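Amik started out as a tie club. These days it sends a box of snacks to 3000 subscribers in odd-numbered months, and the founder still packs a few of them herself when the warehouse in Sutherland is short on hands. We talked by phone on 3rd June, while the summer box was being put together.

She said the change came from reading cancellation notes. "People told us they had enough ties. A lot of them said the thing they looked forward to was the little bag of candied nuts we threw in as filler." She dropped the ties the next October and kept the nuts.

Each box now holds 24 items, nearly all of them single servings. She used to send fewer, bigger packages and got complaints from households that wanted to share. "If there are four of you at the table and one bag of chips, somebody is going to be annoyed."

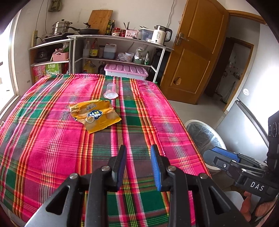

Choosing what goes in takes most of her time. She buys through an importer called Feltis, which sends her samples twice a year, and she tries all of them at home before anyone else does. She pays little attention to the outside of a package. A yellow-orange wrapper with a dark blue cloud logo and Chinese characters will catch the eye of someone opening a box, she said, but it won't bring that person back for a second one. "I look at the date first. Then I eat it. Then I wait a day and see if I want another."

Shelf life is the part subscribers ask her about most. Her rule is that everything must have at least 3 months left on the day it ships. She has broken the rule once, for a rice cracker, and had to refund part of the order.

The price has gone up 2 times since the switch to food. She blames postage for both increases. The boxes themselves come from Stuvo and cost her less than the old ones did, mainly since they no longer have a magnetic lid. "Nobody wrote in to say they missed the lid," she said.
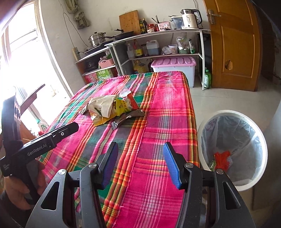

A plaid cloth in pink, green and gray covers the table.

I asked about coupons, as readers of this site always do. She doesn't like them much. A first-box discount brings in people who leave after one delivery, and she would sooner give the money to those who stay. Subscribers who reach a full year get an extra box at no charge. It goes out with the regular one, and they don't need to enter a code.

She has no plans for a second product line. A coffee box was tested for a few months and dropped when the bags kept splitting in transit. The summer snack box closes to new orders when the last carton is packed, and skipping a delivery can be done from the account page up to the day before billing.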